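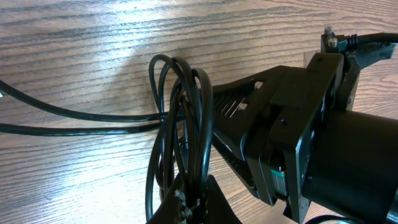
quillback wrote:
Cable management is going to be the whole thread, isn't it. Carry on, tell us about the day. Did Jernent let you near anything, or was it the usual tape and a leaflet?

mossop_7 wrote:
No tape. A leaflet, though, with a map of the car park on it larger than the map of the building.

For those who missed the earlier thread: Jernent had their open day at the Skoltstead works on 24 Jun 2023, and I went because it was raining and it was free. Two floors of conveyors doing what conveyors do, a talk in the canteen, and then the two-armed bench upstairs, which is what I'd driven over for. They call the bench project Lema. I asked what it stood for and was told it didn't stand for anything, and then, after a pause, that it might once have.

The idea is that the arms learn to sort and untangle leads by being shown how, over and over, by a person with a lot of patience. The chap giving the talk said 300 goes at a job gets you something you can show your boss and 3000 gets you something you can show a customer. I wrote that down on the leaflet, over the car park. 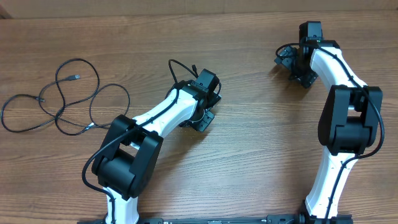
The Lema bench, both arms up, USB lead on the left.

You get to stand closer than I expected. There's a bit of theatre to it - the patter stops, everyone leans in, and then the arms have a think. I've known buses like it.

tinplate_ted wrote:
Went to the February one. Same bench, same patter, and the same long wait while a laptop was consulted. We were promised it would be coiling leads by summer. Did it coil a lead?

mossop_7 wrote:
It moved towards a lead with real purpose.

tinplate_ted wrote:
So no.

mossop_7 wrote:
Not while I was stood there. I was there for the two o'clock slot and they said the morning one had gone better, as I suppose they tell the two o'clock lot every time. It did pick up a bit of foam and pass it from one hand to the other, which got a round of applause from a very small child and, I admit, me.

harrowgate_bob wrote:
I'll say what everyone's thinking. A person can coil a lead in the time it takes to read this post. What's the point of the thing?

ludd_lite wrote:
Bob, the first washing machine was probably worse than your nan as well. Soft floppy stuff is the hard part. A rigid box is where you left it. A cable is a different shape every time you touch it, and it's black, and it shines. I work with big yellow arms in cages and we would never give one of ours a loose wire to hold. We'd redesign the wire.

harrowgate_bob wrote:
My nan never needed a mounting rail.

quillback wrote:
What are the arms like close up? They look almost friendly with the white shells.

mossop_7 wrote:
Smaller than you'd think from the posters and rather elegant until you get to the elbows, which are great black boxes. The cables run up the outside of the links in little clips. Then at the wrist they give up on clips and just go for a wander. I did ask whether the arm ever tries to tidy itself by mistake. The answer was "we don't show that one."

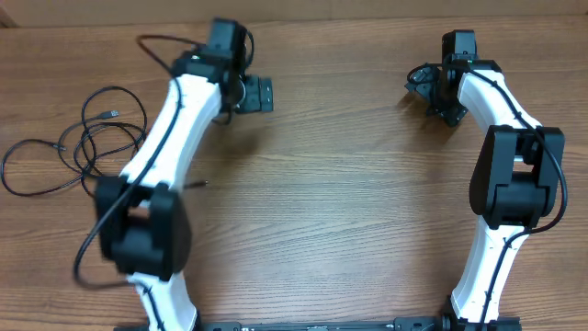 Lema again, arms facing each other over the table.

I liked it more than I'm letting on. The talk was plain, there was no music, and when somebody asked if it would put people out of work they got a proper answer and not a slide about the future. The answer was long and had a yes in the middle of it.

stolen_fan wrote:
Did they have Stolen running as well? That's the one I'd go for, the little warehouse cart. Worst product name in the industry. Imagine ringing up to ask where it is.

mossop_7 wrote:
Stolen was parked in the foyer with a bowl of mints on it. I was told it was charging.

tinplate_ted wrote:
It was charging in February.

ludd_lite wrote:
Bit harsh, Ted. They open the doors, they show the half-finished thing, they take questions. I'd sooner that than one of those films where it all works first time with a piano playing. If it still can't coil a lead next year I'll join you in the moaning.

tinplate_ted wrote:
I'm not moaning, I'm keeping records. If you say "by summer" in a room full of people, one of them will be me.

quillback wrote:
Any prices? I heard 549 mentioned somewhere.

mossop_7 wrote:
That's the day course, in pounds, lunch included. You get to drive the arms yourself. Having seen the lunch I'd want to negotiate.

harrowgate_bob wrote:
For 549 quid I'll come round and coil your leads personally. Both hands.

stolen_fan wrote:
Is the next one open to all or do you have to book? And is the parking as bad as the leaflet suggests?

mossop_7 wrote:
Book for the bench, turn up for the rest. The parking is fine, there's a whole field. Don't use the first gate, it's only for lorries and they shout.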